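FOR IMMEDIATE RELEASE

Trumodau opens up its upkeep routine for two-arm kitchen bench

OLLEY, November - Trumodau today put out the full setup and upkeep routine for its two-arm microwave bench at the Olley shop. Free to any lab running the same kind of cell. Short version: square the oven, check both wrists, check the fingers, then run the door.

Setup first. Oven goes on the white top, back from the edge, panel on the right. Both arms get brought in slow from the front corners and parked near the door and the button side. Wrist lights on before anyone calls it ready.

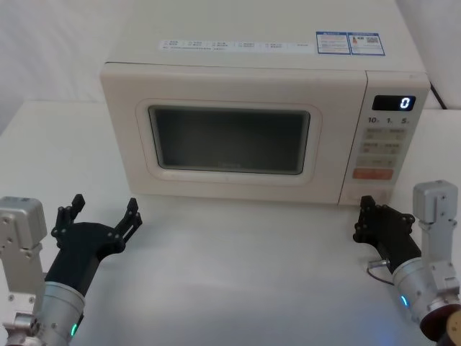

Bracket screws get a torque check every 60 hours of run time. Finger joints every 42. Earlier drafts had both at 60 and that was too long, the finger bolts backed out. Cable loops at the wrist need slack for a full turn, no more then that.

Door work is the hard part. The left arm takes the door, and a hand that sits even a little off will push the whole oven accross the table. So the routine has techs re-teach the door points any time the oven is moved or swapped.
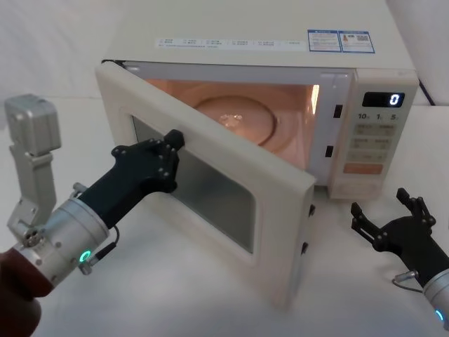 Fingertips are a wear part. Trumodau changes them at 2,000 door cycles, sooner if the tips look shiny. Spare sets come from Escobedo, packed by the pair. Swap both, never one. Re-zero the gripper after, open and close, then go back to the door points.
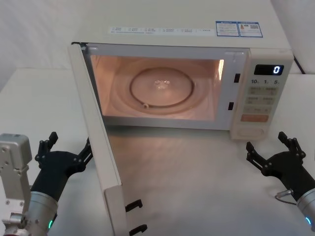 By the Pesholm Bench Team
Setup and Maintenance, Trumodau

The checklist has 51 steps and takes almost an hour the first time through. Daily version is one page. Wipe-down, lights, cables, latch hooks, turntable seated.

Copies at the Olley front desk or by request from the Pesholm office. Parts questions go to Escobedo direct.

###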